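Pilline: a README for the small things on the table
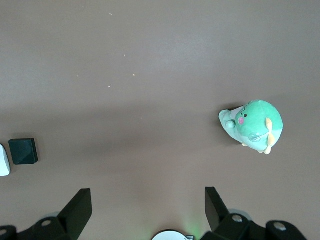 Photo: Saimi Hyvönen / Pilline. Free to reuse with credit.

Hi, and thanks for downloading this! Pilline is a catalog of the toys and odds and ends that have collected in my house over the years, with a text record for every item and photos for some of them. I started it as a spreadsheet so I could figure out what to keep when we moved to Firkton, and then it got out of hand (in a nice way, I think). This file tells you what's in the folder, how I wrote things down, and where the data is a mess.

If you only want the list, open items.csv and skip the rest. If you want to know why a plush toy has a field called "firmness," read on.

What's in the folder

items.csv is the main table, one row per object, 401 rows at the moment.
notes.txt has the longer notes, 131 of them, keyed by item ID. Most objects didn't get one.
photos/ has the pictures. There are over 2,375 and the naming is only consistent in the newer folders.
colors.txt is my list of color words, with the ones I gave up on at the bottom.
CHANGES is what it sounds like, though I forget to update it.

This is version 2, posted July 4, 2023. Version 1 had no plush toys at all, only hard things: blocks, cups, lids, game pieces. People wrote in asking for soft stuff, and I had a closet full of it, so there you go.

The plush toys

I love this part of the catalog the most and it's also the part I'd trust the least. Soft toys are hard to write down! A block is a block from any side. A plush looks like one animal from the front and a completely different one from above, and half of mine were never clearly any animal to begin with.

The green one in the photo is a good case. It has a mint-green head and body, little yellow feet, a black embroidered eye and a round pink cheek, and then there's a pale yellow piece like a fin or a leaf coming off it. I've had guests call it a dinosaur, a bird and a pear. In the table the type is just "plush, creature" and the colors are "mint green; pale yellow; pink (cheek)." If you have a strong opinion about the species, please keep it out of the type column and put it in the nickname column, where it can live happily with all the others.

My rules for plush rows, such as they are:

Main color is whatever covers the most of the toy. Everything else goes in second color, separated by semicolons.
Face details get their own column, face_notes. I write down whether eyes are embroidered, glued or sewn-on plastic, and I care about this more than is reasonable. Embroidered eyes survive the washing machine. Plastic ones come out scratched.
Parts that stick out (ears, fins, tails, arms) are listed in parts. If I couldn't decide what a part was, I wrote "bump."
Firmness runs from soft to firm and it's my own squeeze, done once, on the day I entered the row. My husband's numbers would be different. He thinks everything is firm.

Toys that need batteries are left out, and so is anything with a music box in it. I started a separate list for those and it's nowhere near ready.

The hard things

The rest is mostly small: blocks, counters, beads, caps, pegs, the leftovers of board games whose boards are long gone. Dark, shiny things gave me the most trouble. You can see a little square one over at the left, a very dark teal that goes black depending on how the light hits it. I've changed my mind on colors like that so many times that colors.txt now has an entry called "black-teal," which Volodymyr Kushnir suggested and which I resisted for months before giving in. He was right.

For shape I stuck to words a kid would use. Square, round, long, flat, pointy. There used to be a proper geometry column and I deleted it after finding the same kind of block entered under three different names, all of them by me.

White things are under-described across the board. If a row says "white, smooth" and nothing more, that's me being tired, and I'd welcome a better description.

The table, and crumbs

The tabletop in the photo is that mauve-brown I still can't name properly. It's "mauve brown" in the background column and please don't write to tell me it's taupe. I like it as a background for greens and yellows. It's no good for browns, obviously, and it isn't great for dark reds.

Yes, there are a few pale specks on it. I decided early on that I'd leave crumbs and lint alone and put a y in the specks column when I spot them. A table in a house where people eat has crumbs on it. If you want clean backgrounds only, filter on specks = n, but be warned that I missed plenty, especially in the oldest folders.

Columns in items.csv

id — a number, never reused. Gaps mean I gave the thing away before finishing its row.
type — one or two plain words, like "plush, creature" or "block."
main_color, second_color — see colors.txt for the words allowed.
face_notes — plush only, blank for the rest.
parts — plush mostly, plus a few hard toys with handles.
firmness — plush only.
shape — hard things only.
background — the surface in the main photo.
specks — y, n or blank. Blank means I never looked.
source — where I got it, if I remember. Lots of these say "Clivau," meaning the big swap market we used to go to every October. We'd come home with bags of stuff and no idea who had picked out what.
nickname — whatever the household calls it. Not checked, not sorted, sometimes rude.

Known problems

The word "green" is doing far too much work in version 1 rows. I've gone back and split it into mint, pea, bottle and plain green for the plush, but the hard things still need it.

Sizes are missing. I measured a bunch with a sewing tape and then lost the notebook, and I haven't had the heart to start again. If you're planning to sew clothes for any of these (someone asked!) you're on your own.

A few rows point to photos that don't exist. The photos did exist — I renamed a folder and didn't fix the links. The opposite happens too, with photos that belong to no row.

Some nicknames are in Finnish and some in Ukrainian, and I haven't translated them. A couple wouldn't survive translation anyway.

How to send fixes

Open an issue on the project page or send me a corrected row. One fix per message is easiest for me, and please include the id. If you're arguing about a color, look at the thing in daylight first if you own one like it. I will happily lose an argument about yellow. I've read too much about yellow.

New objects are welcome from anybody, as long as you fill in at least type, main_color and background. The Pavliuk set (the wooden fruit, in its own folder) came in that way and it's much tidier than anything I've done myself.

Credit and reuse

Use the table and the notes for whatever you like. For photos, please credit Saimi Hyvönen / Pilline. Thanks to Volodymyr for going through the colors with me twice, and for the very long message about the difference between mint and pistachio, which I've saved in notes.txt under the first green plush.

Next on my list is the button tin. There's no folder for it yet.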